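Divdale Opens Kitchen Simulation Service to Outside Customers

March 2021

Divdale has opened its kitchen simulation service to outside customers, following a closed trial that ended in February. The service, sold under the name Sorik, allows companies and research groups to test robot arm control software in a computer-rendered kitchen before any hardware is purchased or installed.

Subscribers receive access to 43 prepared tasks. Most involve ordinary cookware, drawers and countertop appliances, and each may be run with changes to the starting position of the objects, the lighting and the surface finishes. Customers upload their own control software, select a task set and receive a written report together with rendered views from several camera positions. The stove group, in which an arm works over a single burner with a frying pan close by, has been extended since the trial and now accounts for 17 of the tasks.

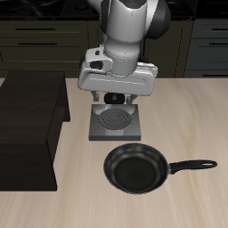

Minttu Hämäläinen remarked that the stove tasks were the strongest part of the trial, but that her team would not sign a yearly contract until the friction settings for metal and coated surfaces could be edited by the customer. She added that the reports were clear enough to be passed directly to a supplier.

Divdale stated in reply that editable friction settings are planned for the next release and will be provided to all subscribers at no added charge. Until then, customers may request a change in writing, and the support office will apply it to their account within nine working days.

The service is offered at two levels. The basic level includes the full task list, a fixed arm model and a monthly limit on computing time. The extended level, known as Darix, permits customers to load their own arm and gripper models and to place a virtual camera near the fingers, so that the handling of an object can be reviewed at close range.

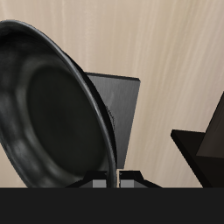 Darix customers may also store up to 31 custom tasks on the Divdale servers. Stored tasks remain private to the account and are deleted when the contract ends, unless an export is requested beforehand. Exported tasks are supplied with their object models and may be used on the customer's own computers under the same license.

Technical support for both levels will be handled by Kuusisto, which also managed customer accounts during the trial. Support is available in English and Finnish on business days. Organizations that took part in the trial will keep their present login details and will be moved to the basic level unless they choose otherwise.

Applications for either level are accepted through the Divdale sales office. Schools and universities may apply for a reduced rate and should include a short statement of the intended use.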